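How a Robot Learns to Tidy a Bathroom

Stutbridge, June 6, 2018

Once a year, in early summer, the robot workshop at Stutbridge opens its doors to school classes. This year 34 students came from Plengate. They watched a robot work for one morning and wrote down their questions. This page explains the parts they asked about most.

What is a household robot?

A factory robot does one job in one place. The part it needs always arrives at the same spot. A home is different. Towels get dropped, doors are left open, and every bathroom has its own layout. A household robot has to find things before it can move them.

The practice task for the visit was called Darkia. In this task the robot handles a towel in a bathroom.

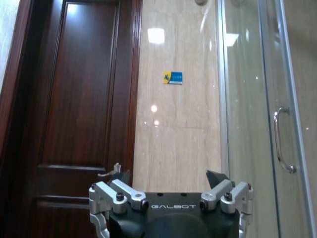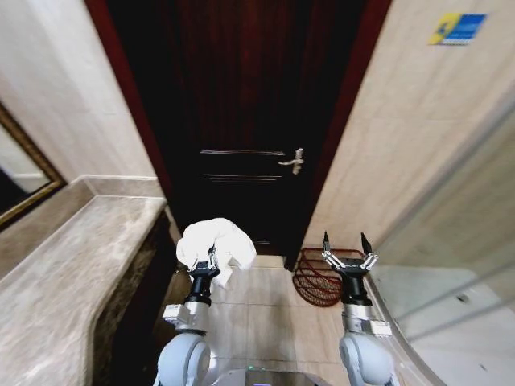

How does the gripper work?

A gripper does the job of a hand. It has two fingers. Each finger is made of metal bars joined at pivots, which are points where the bars can turn. A motor moves the bars, and the fingertips come together or spread apart.

Two fingers are enough for many jobs -- a cup, a box, the edge of a cloth. They are not enough for tying a shoelace.

Why is a towel difficult?

A box keeps its shape when you lift it. A towel does not. It folds, sags and hides its own corners. The robot can't store one picture of a towel and look for a match. It has to be shown many towels in many positions.

In March the Stutbridge team began recording practice runs. By the day of the visit they had 1497. Each run is saved with the camera pictures and the position of every joint, so a computer can compare them later.

Why are shiny surfaces a problem?

Cameras measure light. Glass lets light through, and polished stone or tile bounces it back. To a camera, a reflection of a lamp can look like a second lamp. The program that handles this is called Luangrath -- it compares views from different places before it decides what is solid.

Words to know

Pivot: a point that a part turns around.
Joint: a place where two parts of an arm meet and can move.
Run: one try at a task, from start to finish.

Try it at home

Pick up a towel using only your thumb and one finger on each hand. Fold it in half 2 times. Then do it again with one eye closed.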